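Sturkotine Hand-Held Gripper Kit
Operator Guide

Section 4. Safe practice at the table

Read this section before the first session of a shift. It applies to every operator who uses the Plokel hand grippers, with or without the backpack unit. Site rules come first where they are stricter.

4.1 Preparing the table

1. Choose a table you can reach across without stretching. Leave 40 inches of clear floor on the side where you stand.
2. Route cables and power strips along one side of the floor, away from your feet.
3. Put the task objects within reach of both grippers.
4. Check that the marker cubes are clean and firmly seated. Do not write on them or cover them with tape.
5. Hold one gripper in each hand and bring both over the work before you start the task.

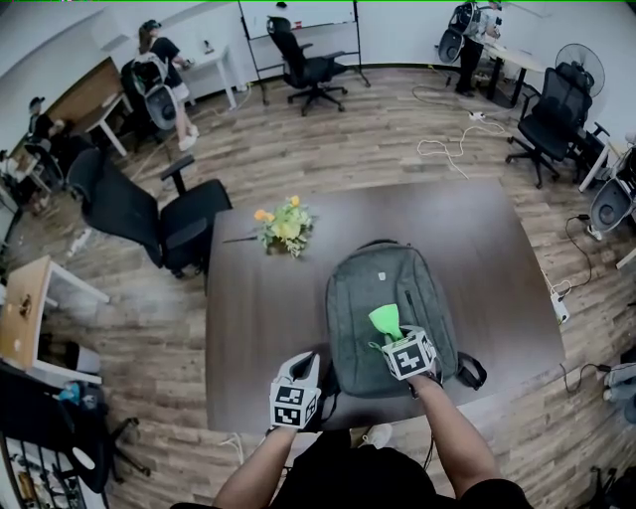

Figure 4-1. Both grippers over the work, green object held in the right gripper.

Note – A marker must face the head camera for most of the task. If your sleeve hides it, roll the sleeve up.

4.2 Handling soft items

1. Close the fingers slowly until the item stops slipping. Do not squeeze further.
2. Lift straight up, pause, then move.
3. Keep the two grippers from touching. A knock can shift a marker cube, and the set must then be checked again (see 6.3).
4. Open the fingers fully before you pull away.

CAUTION: Keep bare fingers out of the gap between the pads. Do not pick up glass, blades or anything heavier than 700 grams.

The pads wear with use. Inspect the grip surfaces every 200 cycles and replace them with Hirkari pads, part 102, when the pattern feels smooth.
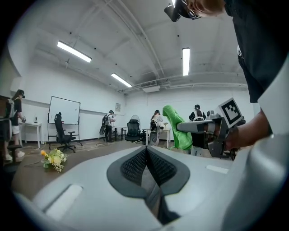 Can two operators share one table?
Only if the site lead has approved it and each operator has a separate set of objects. Otherwise, use one table per operator.

4.3 Ending a session

1. Set both grippers down with the fingers open.
2. Stop the recording, then take off the headgear and the backpack unit.
3. Enter any drops, knocks or loose parts in the Yang log sheet.
4. Wipe the pads with a dry cloth – no solvents.

Do not leave a gripper on the floor or on a chair.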